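Can a Robot Do the Chores Yet? Frequently Asked Questions

Wevar gets these questions from homeowners, small shop owners and parents of teenagers. Answers are kept by Babar Hashmi and were last gone over in January.

What does the work look like right now?

Mostly small jobs on a table. Picking up blocks and clearing them into a basket is a common practice task, and it stands in for toys on a floor or parts on a bench.

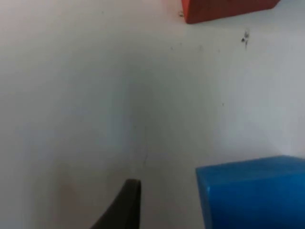
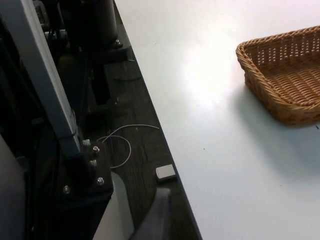
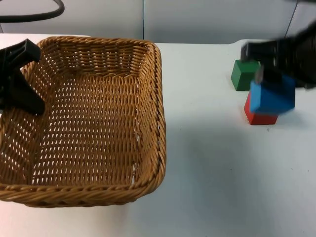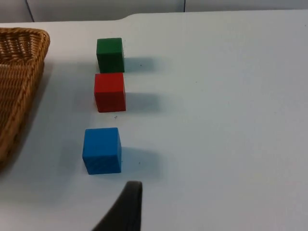
Blocks, a wicker basket and a white table. The third picture shows two grippers, one of them holding the blue block.

Why blocks?

They are cheap, they don't break, and every side is flat. If an arm has trouble with a wooden cube, it is not ready for your coffee mugs.

Can I buy a robot that tidies a room?

No, not one we would recommend. Robot vacuums are fine at floors, and that is still the chore most homes hand over. Picking up mixed objects and putting each one where it belongs is a different job. Arms can do it on a table with known items. A bedroom has socks, chargers, half a sandwich and a cat.

What about laundry?

Washing and drying have been done by machines for a long time. Folding is the hard part. Cloth changes shape every time it is touched, so the arm has to look again after each move. We have watched arms fold a towel well and then make a mess of a T-shirt. Expect slow going.

Dishes?

Loading plates of one size into a rack is possible. Wet glasses and greasy pans are much harder. We would not leave one alone with anything you care about.

Is it better in a shop or small factory?

Yes. The same part arrives at the same spot all day, and that suits a machine. The packing line at Irgate uses an arm to move finished parts into trays. It moved 1,305 parts in its first week there and a person still had to step in when a tray jammed. Flasley tried the same setup with loose mixed hardware and went back to hand sorting after 2 months.

How fast are they?

Slower than you. In our own trial at the Orakzai workshop, a person cleared a bench in 40 seconds. The arm needed several minutes — and it was a tidy bench to begin with.

Do I need two arms?

For picking up and dropping off, one will do. Two help when something has to be held steady or passed across, such as opening a bag or folding cloth. They also cost more and take longer to set up.

Where does the robot look from?

Often from a small camera near the gripper, sometimes with another fixed beside or above the table. A close view helps with the grasp. A wide one helps it find the basket.

Are they safe around kids and pets?

Treat an arm like a power tool. Keep children and animals out of reach while it is on, and know where the stop button is before you start.

Should I wait?

For the home, yes. For a shop with one dull, repeated job, it may be worth a trial now. Write down what the job is, how often the parts change and who will be nearby to clear jams, then send us that list.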